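Paying for a small brewery: how Trestaten raised its money
Project report by Amra Stan and Nighat Satti

1. What we set out to do

Our project looks at how a small brewery can pay for new equipment when a bank loan is out of reach. We chose Trestaten, a brewery in Paredes that wanted a second fermenting tank and asked its own customers for the money. We read the campaign page and the letters sent to supporters, and we spoke to two people at the brewery: Leire Tejada, who keeps the accounts, and Bonifacio Alcaraz, the head brewer. Our supervisor was Nicanor Bustamante.

2. Background

Trestaten had one tank. A batch of its brown ale holds that tank for 12 days, so nothing else can be brewed in the meantime. Pubs were asking for a pale ale as well and the brewery had to say no. The bank wanted a building as security, and the brewery rents its premises.

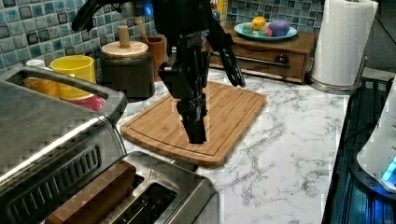 3. How the offer worked

Supporters did not get shares. They paid in advance for beer, which was to be handed over during the first year of the new tank. There were two levels. The Bokwood level gave a case every season, and the Loswood level gave a case every season plus a place at a brewing day. Both were named after woods near the town.

The campaign opened on 4th April with a target of 200 supporters. It closed with 340. Leire Tejada told us that most of the late ones came through pubs, where the landlords had put a card on the bar - the brewery had not asked them to.

4. What the money did and did not cover

The tank and its fitting were paid for in full. The drains were not. The floor had to be cut to take a second outlet, and this had been left out of the first budget. The brewery paid for it from its ordinary income and put off buying a new label machine.

There is also the matter of the beer that is owed. Every case sent to a supporter is a case that cannot be sold, but the malt, hops and bottles still have to be bought. Bonifacio Alcaraz said he would set part of the money aside for this if he did it again. We think this is the main weak point of the scheme.

5. Supporters' views

We sent a short form to supporters through the brewery's mailing list and had 13 replies. That is a small number and the people who answered were probably the keenest, so we have not drawn charts from it. Most said they joined because they already drank the beer. Two were unhappy that cases had to be collected from the brewery - one of them had moved away.
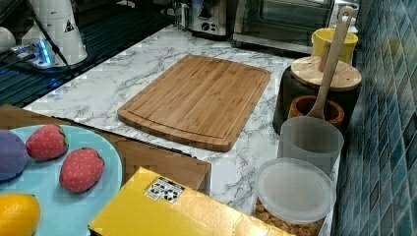

6. What we would do differently

We would contact the pubs first. We only learned late on how much they had mattered, and by then there was no time to arrange visits. We would also ask for the budget at the start, as we spent too long working out the costs from the letters.

Nighat Satti wrote sections 2 to 4 and Amra Stan wrote the rest. The form we sent out is in the appendix.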